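Gripper comparison, pre-run inspection: Vona fingers vs. Misley fingers
4 July 2023, checked by Bastien Charpentier

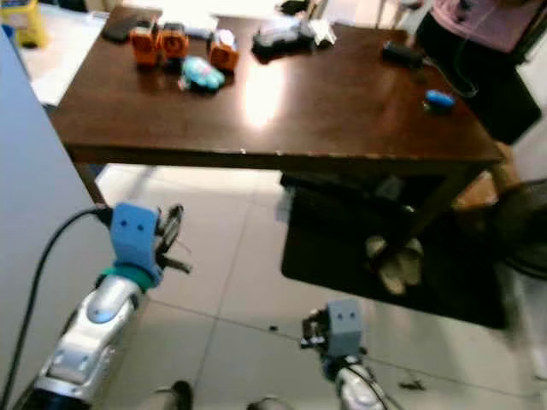 Station 2, both arms forward, small objects on the tabletop.

**Arms and grippers**

- [x] Housing screws, left and right. Right side took a quarter turn.
- [x] Finger pads. Vona pads have light wear at the tips, still usable. Misley set is new.
- [x] Gripper cables. Left one makes a wide curve by the housing. Add a clip at the forearm before the long run.
- [x] Wrist rotation, full range, no load
- [ ] Force limit. Left reads 2 N over the setting. Recalibrate and repeat.

**Table and floor**

- [x] Table does not rock
- [ ] Charger cable at the right side of the table. Tape down or remove.
- [ ] Slippers on the black mat under the table. Move them out.
- [ ] Sweep tiles. Small dark bits near the table.

**Controller**

- [x] E-stop, pressed from both sides
- [x] Drirwood controller log cleared. Old log had 2,672 entries, saved to the June folder.
- [ ] Speed cap at 120 mm/s for the first 200 grasps. Still on the default.

Comments: Same objects for both finger sets. Start with the blue toy car, as the rounded body slipped twice with the Vona pads in June. Mekonnen adapter plates stay on for both.

Result: hold until open items are closed.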